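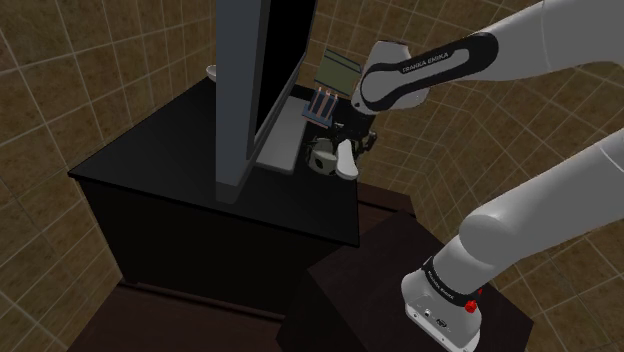 Réjean Kennedy had been leasing out commercial space for long enough to know that a building has moods, and the Morin was in a poor one the day he came to show the fifth floor. The elevator sulked, the lobby smelled of somebody's soup, and the radiator on the landing knocked as if it wanted to be let in. He arrived early, the way he always did, so he could walk the rooms alone and get on good terms with them. In the corner suite he stopped beside the black cabinet, set down his folder for a moment on the windowsill, and looked at the large monitor and thought that his mother would have put a doily under it. She put doilies under everything, bless her, including the cat's dish.

The suite came to 3597 square feet, and he had been trying to find it a tenant since January. Skimico had wanted it and then wanted something with parking. A firm of bookkeepers had loved the light but hated the stairs, and a very nice man with a plan for indoor mushrooms had gone home to talk to his wife and was never heard from again. Réjean bore none of them a grudge. He had sent the mushroom man a card at the holidays.

Today it was a woman from Skostach, which made hinges, or possibly sold hinges that other people made. Her letter hadn't been clear on the point and he hadn't liked to ask.
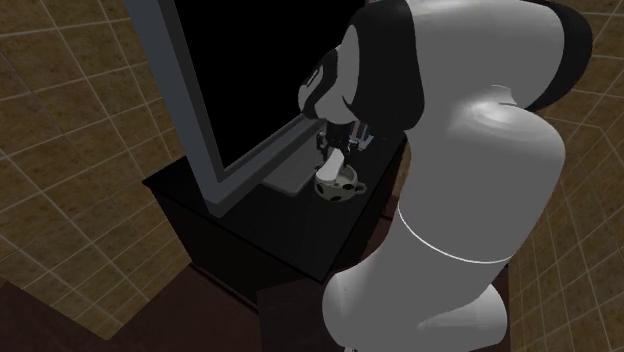
She turned out to be small and brisk, in a raincoat, and she didn't want the speech. He had a good speech, too. It had the river in it, and the bakery downstairs, and a bit about the architect falling in love with the mason's sister that was at least partly true.

"How long is the lease?" she asked.

"Three years, with five to follow if you're happy."

"And if I'm not happy?"

Now, in all his years of carrying keys up and down other people's stairs, Réjean had been asked about drains and taxes and once about ghosts, but he couldn't remember anyone asking him that. He took off his hat to give himself time.

"Then I suppose you'd call me," he said, "and I'd come over, and we'd see what could be done."

She walked to the window and stood there quite a while. Down on Clomau Street a boy was trying to get a mattress into a taxi, and the driver had climbed out to help him, or to argue - from nine windows up and over it was hard to say. The radiator knocked again out on the landing.

"My father had an office in this building," she said. "Second floor, at the back. He used to let me stamp the envelopes."

Réjean thought about the rent, which the owners had told him very firmly was not to move, and about the owners themselves, who had never once climbed those stairs. He thought about the second floor at the back, where the dentist was leaving in the fall and hadn't told a soul except Réjean.
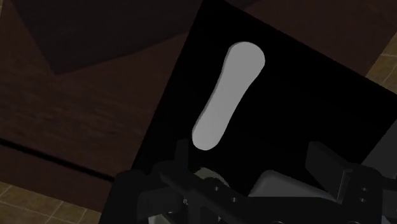 "It's darker down there," he said. "And smaller, and there's a pipe in the ceiling that sings when it rains."

"I remember the pipe," she said.

It would be a smaller commission, and he would have the fifth floor on his hands for another winter, and there would be a telephone call with the owners that he could already hear word for word. He put his hat back on and felt in his pocket for the other set of keys.

"Mind the elevator," he told her. "We'd do better to walk."

So they went down together, slowly on account of his knee, and on the way she asked him about the architect after all.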